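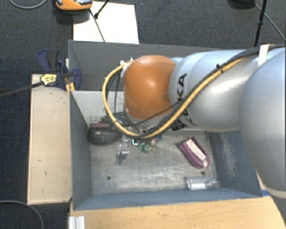

**Priltness Museum and Archive**
**Vacancy: Archivist, Fedoruk Papers (fixed term)**

Posted Mar 3, 2021

The Priltness Museum and Archive invites applications for the post of Archivist, Fedoruk Papers. The post is full time and is offered for a fixed term of 30 months. It is based at the Archive's reading room and stores in Jovcombe.

## Background

The Archive holds the records of the town of Jovcombe and the surrounding valley, including parish registers, school records, maps, and the business records of several local employers. The largest single addition in recent years is the Fedoruk family papers, which were transferred to the Archive in December under a deed of gift.

The Fedoruk family ran a seed and nursery business in the valley for three generations. The papers consist of 74 linear feet of material. They include order books, wage ledgers, printed seed catalogs, correspondence with growers in other states, planting diaries, glass plate negatives, and a long run of letters between members of the family. Some of the letters are in Ukrainian. A box list was made at the time of transfer, but it covers only part of the gift and contains errors in the dating of the ledgers.

The papers are closed to readers at present. The purpose of this post is to arrange and describe them so that they can be opened for research by the end of the term.

## Duties

The Archivist will report to the Head of Collections, Clive Hollis. The main duties are as follows.

- Survey the whole of the gift and prepare a written processing plan within the first 7 weeks of appointment.
- Arrange the papers and describe them to file level, and to item level for the planting diaries and the glass plate negatives.
- Rehouse the material in acid-free folders and boxes, and remove metal fasteners where these have rusted.
- Identify items that require the attention of a conservator and prepare the paperwork for outside treatment.
- Enter descriptions in Verex, the Archive's catalog system, and correct existing entries for related collections.
- Review the correspondence for personal information about living people and recommend closure periods under the terms of the deed.
- Arrange for the translation of the Ukrainian letters, within the budget set for this purpose.
- Answer inquiries about the papers from researchers and members of the family.
- Supervise one part-time assistant and, during the summer, one student intern.
- Serve at the reading room desk one day each week and on one Saturday session each quarter.
- Give two public talks on the papers during the term of the appointment.

The Archivist will not be responsible for digitization. A separate project to scan the seed catalogs is under the direction of Renji Kudo, Digital Collections Manager, and the Archivist will be expected to supply him with catalog numbers and descriptions as the work moves forward.

## Required qualifications

Applicants must have:

- a master's degree in archival studies, library science with an archives concentration, history, or a related field;
- at least two years of paid experience arranging and describing archival collections;
- working knowledge of Describing Archives: A Content Standard (DACS);
- experience with at least one archival catalog or collections database;
- the ability to write clear and accurate descriptions to a deadline;
- the ability to lift boxes weighing up to 30 pounds and to work from a step stool.

## Preferred qualifications

The following are desirable but are not required:

- reading knowledge of Ukrainian;
- experience with business records, in particular ledgers and account books;
- experience handling glass plate negatives;
- experience supervising students or junior staff;
- familiarity with the history of farming or the nursery trade in North America.

Applicants who have gained equivalent skills outside a traditional archives setting are encouraged to apply and should explain in the cover letter how their experience meets the requirements. Knowledge of Verex is not expected. Training will be given during the first month.

## Working conditions

The normal work week is 37.5 hours. The reading room and offices are on the ground floor and are fully accessible. The stores are on the lower level and are reached by elevator. They are kept at a low temperature throughout the year, and staff are advised to bring a warm layer.

Current public health rules limit the number of staff who may be in the stores at one time. The Archivist will be assigned fixed store hours and may work from home on description and correspondence for up to two days each week while these rules remain in force. Once they are lifted, the Archivist will be expected to work on site, with remote work by agreement with the Head of Collections.

## Salary and benefits

The post is graded Professional II. Salary will be set within the published scale for that grade according to experience, and the scale is included in the information packet. Benefits include:

- health and dental insurance from the first day of employment;
- an employer contribution to the retirement plan after six months of service;
- paid vacation and sick leave, together with public holidays;
- a yearly allowance toward conference fees or training;
- a contribution toward moving expenses for a successful applicant who lives more than 80 miles from Jovcombe.

The post is supported by a bequest made for the care of the Fedoruk Papers. It carries no guarantee of continued employment beyond the fixed term. The appointment is subject to a probationary period of six months, with a written review at the halfway point.

## How to apply

Applications must be sent by email to the Personnel Office and must include, as a single PDF file:

1. a cover letter of no more than two pages, addressed to the Head of Collections;
2. a current résumé;
3. a sample finding aid or catalog description written wholly or mainly by the applicant;
4. the names and contact details of three references, one of whom must be a current or recent supervisor.

If the sample was prepared jointly, the applicant must state which parts are his or her own work. Samples from collections that are closed to the public should not be submitted. Applicants without a published finding aid may send an unpublished description with the permission of the institution that holds the records.

The subject line of the email should read "Archivist, Fedoruk Papers" followed by the applicant's last name. Applications that are incomplete on the closing date will not be considered. The closing date is 30 days from the date of posting. Receipt will be acknowledged by email within three working days.

## Selection process

Applications will be read by a panel of three, chaired by Clive Hollis. Selected applicants will be invited to a first interview by video call lasting 30 minutes. Finalists will then be invited to a second interview, which will include a short practical exercise in description using copies of documents from the papers. No preparation is needed for the exercise. Finalists will receive the interview questions one day in advance.

Second interviews will be held in Jovcombe if travel is permitted, and by video call if it is not. Reasonable travel costs will be repaid on presentation of receipts. References will be contacted only for finalists, and only after the applicant has been told.

The offer of employment will be subject to a background check and to proof of the right to work in the United States. The Archive is unable to sponsor visas for this post.

Applicants who need an adjustment at any stage of the process should inform the Personnel Office when they apply or at any time afterward. Such requests are not shared with the panel except where this is needed to put the adjustment in place.

## Equal opportunity

The Priltness Museum and Archive is an equal opportunity employer. All qualified applicants will be considered without regard to race, color, religion, sex, sexual orientation, gender identity, national origin, age, disability, or veteran status.

## Inquiries

Informal inquiries about the papers and the duties of the post may be addressed to Clive Hollis, Head of Collections. Questions about Verex or the catalog scanning project may be addressed to Renji Kudo. Questions about salary, benefits, or the application itself should go to the Personnel Office, which will also supply the information packet and a copy of the existing box list on request.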